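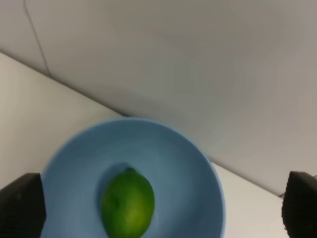
How to compare two sets of gripper fingers on small fruit

In this guide I explain how we compare finger pads for the Dinovora gripper. The method is simple and you need only a table, a bowl and some fruit of different sizes.

Before starting, fix the closing force and do not change it until both sets are finished. We use 89 as the force value in the Kenham controller and 125 for the opening. Save these under a name you will recognise later.

Step 1. Begin with the bowl. Put one fruit in it and make five attempts with the first set of pads. Write down each attempt, also the bad ones.
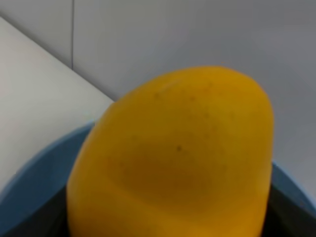
Step 2. Change to a bigger fruit and repeat. With a big fruit the fingers need room between the skin and the wall of the bowl, so please lower the arm slowly the first time. If a finger touches the rim, stop and move the start position by 3 mm.

Step 3. Take the bowl away and do the same on the flat table, with other items lying near. Then mount the second set of pads and go back to step 1.
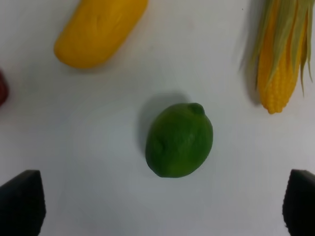

Tia Rudd wrote to me that she does the table part first, as a bad pad shows itself there sooner and she can save the time for the bowl. I have not tried this order yet, but the results should stay comparable if both sets follow it.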